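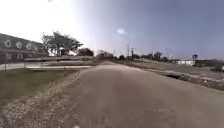
3.2 Reading the edges of the route

I went into the Narkby survey thinking I'd spend most of my time on the pavement itself, and I ended up obsessed with what runs beside it. The test section is 572 meters of plain gray asphalt, and the asphalt is worn pretty much everywhere (lighter patches, darker patches, scuffs). What changes as you go is the left side. Near the two-story brick building you get loose gravel and crushed stone between the asphalt and the lawn. By the single-story houses it's grass right up to the pavement, with a pale sidewalk on the far side of the strip. All four views in Figure 3 show the left side, and I'd ask you to look there first.

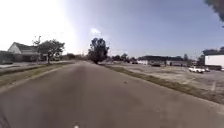
I scored each stretch on a scale from 0 to 6, where 0 means the edge has crumbled away and 6 means I'd happily push a stroller along it. Roswitha Ammann scored everything again without seeing my numbers, and we disagreed on the grass more than on anything else! She took points off wherever the strip was patchy. I was a lot more forgiving, mostly because short patchy grass is still fine to step onto when a bike comes by.

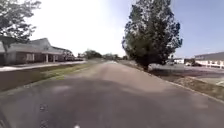
So we split the score in two, one number for the asphalt and one for the strip beside it, and the arguments mostly stopped. Cracks went into the asphalt number no matter how they ran. The long diagonal one on the right side, which branches as it widens, cost that stretch more than all the faded patches put together. The pale curb there helped the other number quite a bit.

We then mailed the draft scores to 13 people who use the route and asked what we had wrong.

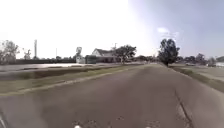 Katia Gatti wrote back that we were being too hard on the cracks and far too easy on the gravel, which she hates on a bike and will swerve into the middle of the pavement to avoid. I've left the gravel scores as they were, but her point comes back in Section 4, where I look at cyclists on their own.

Figure 3. Four views along the Narkby route, showing changes in the left-hand edge.

© Flesby Path Survey | Contact | Back to top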